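Niltemer Film Archive Project
Progress report to the Usmani Fund, second reporting period
November 27, 2020

Work on the Urken collection of Hindi film publicity material continued through the period. The collection holds 645 items, mainly song booklets, lobby cards and distributor correspondence. Cataloguing is complete for all but 76 of them. The remainder are items whose release title has yet to be confirmed, in most cases because a film was announced under one name and shown under another.

Scanning began in June and is on schedule. Booklets are captured page by page and stored as uncompressed master files, with smaller copies made for the reading room. Torn or folded sheets are set aside for repair before scanning — this has slowed the work on lobby cards but has not affected the booklets. 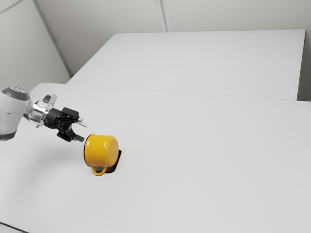 Rights clearance is behind plan. Letters were sent to all known producers and distributors. Replies have been slow, and two companies no longer trade under the names given on the material. Items without clearance are listed in the public catalogue by title and year only, with no scan attached.

Spending is within the agreed budget. A small underspend on travel arose when the visit to the Jurkerport store was put back, and we ask that it be moved to the repair budget line.

Work planned for the next period:
Confirm titles for the outstanding items
Carry out the Jurkerport visit and check the three boxes of posters held there
Send second letters to rights holders who have not replied
Open the catalogue for public searching

The revised timetable and the statement of costs are attached as separate files.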